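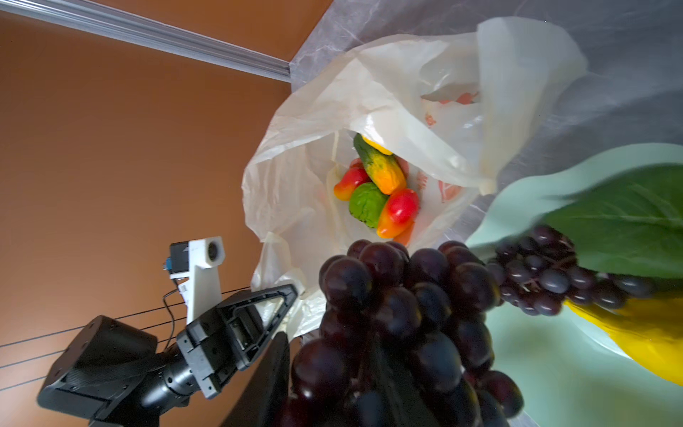
Workshop Tips: Preparing a Kitchen Table for the Student Robotics Club

September 10, 2026
By the Stitgate Workshop Staff

The following guidance is issued to students of the Stitgate robotics club who prepare tables for the produce-sorting project. It replaces the sheet distributed in January. Students entering the Brudell household-tasks competition should read it in full before their first session at the bench.

Choosing the produce

Artificial fruit and vegetables are used for all practice runs. Real produce is permitted only on the final day of the competition and must be removed from the workshop the same evening.

Select pieces that differ in shape as well as color. Grapes are among the more demanding items, as a bunch has no single flat side and the berries offer many small surfaces to the fingers of the gripper. New teams should begin with a mango or a banana and move to grapes once their program handles single pieces well. Dark, glossy grapes should be tested under the same lamps that will be used for scoring. Highlights on a shiny surface can mislead a vision program that was tuned on matte objects.

Bags and plates

A thin plastic shopping bag may serve as either the starting point or the destination for the produce. Open the mouth of the bag fully and fold the upper edge outward once. A bag that stands on its own for a minute is ready for use. Place two or three pieces inside before the first run so that the bag does not slide when touched.

Plates should be pale in color and have a raised rim. Leafy items are best laid flat across the plate, with smaller pieces placed beside them. Do not stack anything on top of a leaf during timed runs.

Caring for the arm and wrist camera

Wipe the camera lens with a dry cloth before each session. Check that the cable from the camera module hangs in a short loop and does not pull tight when the wrist turns. Any cable that rubs against the arm is to be secured with a soft tie.

Printed camera mounts should be inspected for cracks near the screws. Spare mounts are kept in the Kuhlmann cabinet, in the second drawer. Students may tighten screws by hand. Power tools are not to be used on the gripper.

Teams may record up to 89 runs on one storage card before handing it in. The club's shared collection, Plamura, now holds 3,000 runs, and each new entry must carry the team name and a short note on the objects used. Runs in which an item was dropped should be kept and labeled as such.

Cleaning and storage

1. Wash artificial produce in lukewarm water with a little dish soap. Dry it on a towel for 2 hours.
2. Untangle the stems of grape bunches before they go into the bin. Loose berries may be pushed back onto the stem.
3. Flatten plastic bags and store them between sheets of cardboard. Discard any bag with a torn handle.
4. Return the arm to its rest position before switching off the power.

No more than 4 students may work at one table. Long hair is to be tied back, and sleeves kept clear of the joints. Questions about bench reservations should be sent to the workshop office by way of the form at the front desk.

This site uses cookies to remember your preferences. By continuing to browse, you agree to their use. Accept | Manage settings

© 2026 Stitgate Workshop | Contact | Back to top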